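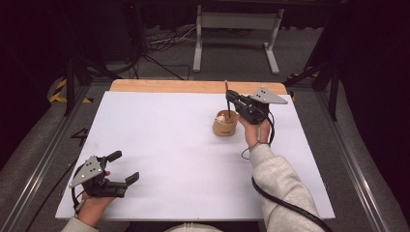
One thin stick, one little pot, and a nice plain white board to put them on.

I've been on a small pot kick since June and I'm afraid you're all going to hear about it. It started with my craft drawer, which had got to the stage where it would only open if you put a ruler in and pressed everything down first. Out came a shoebox's worth of sticks, skewers, stirrers, paintbrushes with no bristles left and a knitting needle I'd blamed my sister for losing (sorry, Leokadia!).

I know the usual advice is to buy a drawer divider. I've bought three. What has worked for me is small round pots, the stubbier the better, standing up where I can see them. The one in the picture is my favourite sort, light brown and I'd say wood or cork, and just big enough to hold a stick upright. It's got something round and pinky-white tucked in by the rim too, so you see they do end up holding a bit of everything.

A few things I've picked up along the way. Do your sorting on something pale. I spread it all on the dark kitchen table the first time and lost half the small bits against the wood, and now I always put a sheet of white foam board down. It weighs next to nothing, it doesn't scratch the table, and when you're fed up you can lift the whole lot onto the sideboard and have your tea. Güven Ertürk from the Hurnton group uses an old roller blind for the same job and swears by it, though I'd be forever chasing things that had rolled off the end.

Sticks go in dirty end down. Armindo disagrees with me on this and we had quite a long chat about it over the urn last month! His view is that you want to see which ones are stained or painted before you pull one out. Mine is that I don't want brown fingers. Do as you like, but pick one and stick to it (ha) or you'll never find anything.

Don't fill the pots, either. I had 40 skewers crammed into one and it went over every time I breathed near it. I'm down to 13 now and it stands up beautifully. The rest went to Francine MacLeod for her tomato seedlings, and she tells me she could use more if anybody has some going spare.

If you've got pots you don't want, the Surnongate swap table takes them all year round, lids or no lids. Bring them rinsed, please, as the last lot still had mustard in. I'll be there from 10 in the morning with my own box of spares and would love to see what you've all been using. Eylül has promised to bring her thimble tins, and I've got my eye on the blue one.

Recent items
Buttons by colour or by size?
Eylül's thimble tins
What to do with 94 jam jar lids
Swap table: what we can and can't take
Mending the wobbly sewing box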